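The Jorken Protocol

The bag task was listed in the Jorken protocol as the second of 14, between a folding task and one involving jar lids. It had no title. The entry said: paper bag, on its side, mouth toward the robot, two arms, objects as supplied. Under "known problems" somebody before me had typed the word "handle" and left it there.

I had come to Wollia to measure hesitation. That was the word in the contract, and I spent most of February turning it into something that could be logged. We settled on a definition. A hesitation was any interval in which both arms held position, the policy was still issuing commands, and the commands summed to less than a set threshold. Prilell, the analysis package, marked these intervals in pink. By the end of the month I saw pink with my eyes closed.

The policy we called Tazi had been trained on demonstrations from people who sat at the table and worked the arms by hand. It learned where they went. It also learned where they waited, and the older method trimmed those waits out before training, on the grounds that a person thinking is a person doing nothing.

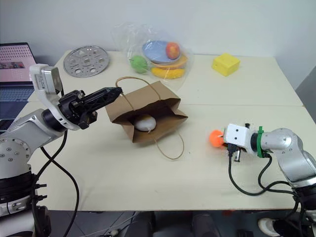
My proposal was to put the waits back. I trained two versions on the same 100 demonstrations, one trimmed and one whole, and ran them in alternation so that the light and the temperature of the motors would fall evenly on both. I sat beside the table and did not speak. Speaking was not prohibited. The microphone was off. I had simply noticed that I timed my breathing to the arms, and I did not want to find out whether it worked the other way.

The trimmed version was faster. It went to the bag directly and, when the paper gave way, it kept going. The whole version was slower by about 10 percent and tore fewer handles. This was a usable result, and I wrote it up in the flat style the group preferred.

What I did not write up was the distribution. I had expected the pauses to be scattered. They were not. In the whole version, nearly all of them fell at one point in the motion: the left arm near the handle, the right arm at the mouth of the bag, both still. I went back to the demonstrations and found the same pause in the same place, in one operator's share of the data and in no other. The operator was listed by number. The number belonged to someone who had left before I arrived.

I pulled the joint traces for those episodes and laid them over one another. They agreed to within the noise of the encoders. At the handle, every time, the operator had stopped both arms, opened the right gripper slightly, closed it again and gone on. It served no purpose that I could identify. The bag did not move during the interval.

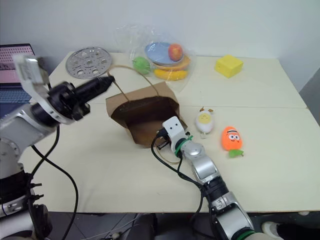 Bag task, whole version, both arms at the bag.

I removed that operator's episodes and trained a third version, as anyone would have. It tore handles at the same rate as the trimmed one. I put them back and the rate fell. I repeated this with a different seed, then with a different batch of bags, and the effect held. The benefit was in the pause, and the pause was in one person's hands.

In the paper it is called a dwell. There is a paragraph on it in the discussion, with a suggestion that contact forces may settle during the interval – a reasonable suggestion, which I did not test.

I stayed late once after the draft went out and sat in the operator's chair with the lead arms in my hands. I brought the left one up to the handle and the right one to the bag. Then I stopped and waited to see what I would want to do next. The log shows a hesitation of some length. At the end of it the right gripper opens slightly and closes again.

I saved the episode under my own number and switched off the power to the table.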